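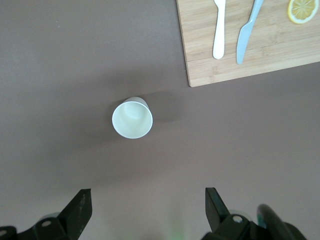
Chapter 4: Gathering Good Examples

Print this chapter | E-mail to a colleague

By the time you reach this chapter you have wired up an arm, argued with it a little, and (I hope) come to feel some affection for it. Now we come to the part of the subject that takes the most hours and gets the fewest pages in most books, and I mean to give it its due. We are going to talk about examples: where they come from, who makes them, and how to tell a useful one from one that will only confuse your learner later on.

Take a white paper cup on a brown tabletop, seen from almost straight overhead by a camera at the wrist. You and I know at once that it's a cup. We know it has an inside, and that the fork, the knife and the slice of lemon over on the cutting board belong to some other errand. Your learner knows none of this. It has the picture, the position of the arm, and whatever the person at the controls chose to do next, and from a great heap of such moments it must work out what "pick up the cup" means.

When Hafþór Þórarinsdóttir and I first taught this course, we asked each pair of students to record 400 demonstrations of a single task. They were diligent and cheerful, and they gave us 400 demonstrations that were very nearly the same one! The cup went back to the same spot every time, the arm started from the same pose, and the lamp stayed where it was. The model we trained on that set, which the students had named Juno, did beautifully until Vernon Landry slid the cup a hand's width toward the window. Juno reached for the old spot with great confidence and closed on air.

The next March we tried it another way. Each pair recorded only 31 demonstrations before stopping to look through them all, and they were asked to move something between one recording and the next: the cup, the board, the lamp, the starting pose. Urs Rüegg's pair kept a paper notebook of what they had changed, and I still recommend a notebook over any software I've used since.

You will notice that the gripper's fingers show in the wrist view, down along the bottom. Leave them there. They tell the learner where its own hand is in relation to the cup, and cropping them away to make a tidier picture is a mistake I have made myself, at some cost in Sundays.

4.1 What counts as one example

Before we record anything, we need to agree on where an example begins and where it ends. For the exercises in this book, an example starts when the arm is still and the cup is in view, and it ends when the cup has been set down and the fingers have opened again.

2 comments | 18 shares

Contact the authors | Copyright Pristhorpe | Back to top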